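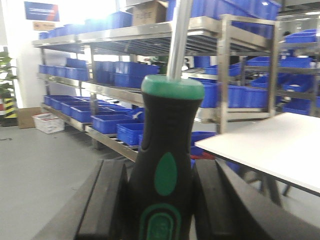

*Black and green screwdriver, with the steel rack and blue bins behind.*

I promised in the last newsletter that I'd get around to hand tools, so let's talk screwdrivers! I have strong feelings about these (my family has asked me to share them with you instead of with them), and most of those feelings are about the handle.

I used to buy whatever was cheapest. At one point I had a drawer in the Mansour Street shop with skinny hard plastic handles rolling around in it, and every one of them left a dent in my palm by lunchtime. What I go for now is the shape you see in the photo: wide at both ends, pinched a little in the middle, in that dark rubbery stuff. My fingers settle into the narrow part and the wide end fills my hand when I lean on it. Try a few before you buy, and try them with your sleeves pushed up and your hands a bit tired, the way they'll be when you need the thing.

The green matters too! I know it sounds like decoration, but an all-black screwdriver on a dark bench mat is a screwdriver I'll be hunting for. A bright cap and a bit of color on the grip and I can spot mine from across the room. If yours are plain, wrap a band of colored tape near the top. It'll peel by October, so keep the roll.

A few of you wrote in after the Kukach swap day asking how to sort a mixed pile of small tools without spending a weekend on it. My way: one bin per kind of job. Screwdrivers go in with the screws they fit, hex keys go in with the flat-pack leftovers, and anything I can't identify goes in a cardboard box that I'm allowed to open twice a year. Open bins work better for me than lidded ones (I never put the lids back on anyway), and I like them on slatted shelves so the dust has somewhere to go besides the bottom of the bin.

Oh, and tips. Look at the tip before you look at anything else on a used screwdriver. If the corners are rounded over, it'll chew up your screw heads no matter how nice the handle feels. I keep one or two worn ones for opening paint cans and scraping glue, with a stripe of red nail polish so they don't sneak back in with the good ones.

Next swap is at the Stekum hall, same setup as before, and we have table space for 100 people if you all bring just one bag each. Please tape your bits together in sets. The loose ones from last time are still in a coffee can on my windowsill, and you're welcome to come and dig through it.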